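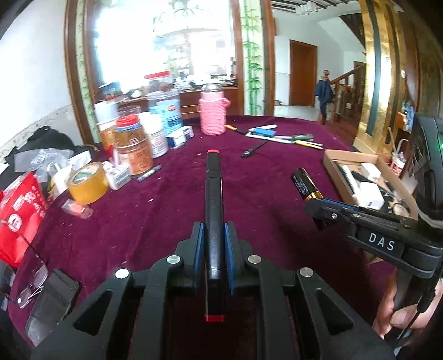
Figure 4.1 Two hand-held grippers in use. The one in front holds a marker between padded jaws.

Chapter 4
Comparing Parallel Grippers

A gripper that holds a marker well may drop a battery. Data sheets list jaw opening and closing force, but they say little about how a pad behaves on a small, smooth part. To learn that, you have to run trials.

This chapter follows a test that Apostolos Panagiotou ran at Skirkness on two sets of jaw pads, the Trekura and the Coutinho. He used 26 household objects and logged 139 failed grasps in 2,000 attempts. Section 4.1 covers how to choose the objects. Section 4.2 deals with pad wear, and Section 4.3 with scoring a grasp that slips but holds. Review the friction tables in Chapter 3 before you begin.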